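Doder 拆机螺丝刀套装,用了快一个月来交作业

先说结论:值,但有一个地方我真的想吐槽。

我是五月份买的,当时手上有台旧机器要拆(绿板子、八条内存槽的那种老平台,沉得要命),家里那把十字刀早就磨秃了,拧一颗滑一颗。同事 Chepkoech Athumani 一直在用 Doder,借我试了一下午,我回家就下单了。我买的是72件的版本,花了283块,店里还有个加长杆的要300,差价这么小,现在想想有点后悔没上那个。

手感是真好!手柄不粗,尾盖转得很顺,单手顶着就能拧,拆机箱侧板那一圈特别爽。批头磁性也够,小螺丝吸得住,不会咣当一声掉进机箱角落里让你趴着找半天。之前用过 Trosine 的便宜套装,批头一用力就崩角,这套拆了大概16台机器,最常用的那几个头还没看出磨损。

要吐槽的是盒子。批头卡得太紧,指甲短的人根本抠不出来,我现在都是拿镊子撬……还有就是盒盖上没有印规格对照,每次都得眯着眼看批头上的小字,晚上灯一暗就抓瞎。

周六下午又拿它收拾了一块板子,散热器四颗螺丝对角慢慢松,没有打滑。

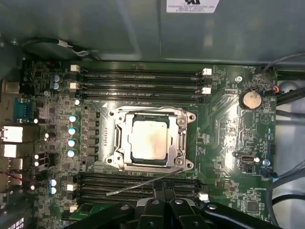 硅脂清理就不是螺丝刀的事了,我用的是 Calness 的清洁湿巾,顶盖上干掉的那层要多擦几遍,别心急,也别拿刀片去刮。压杆抬的时候手稳一点,老平台的压杆弹力挺大的,我被弹过一次,疼!

附送的塑料撬棒很一般,偏软,撬卡扣会弯,我还是用回自己那根 Manole 的。

总的给四星,扣的一星全算在盒子头上。经常拆台式机的可以买,只是一年开一次机箱清灰的话,买个小套装就够用了。加长杆那款有人用过吗?深一点的螺丝孔好不好够,求告知~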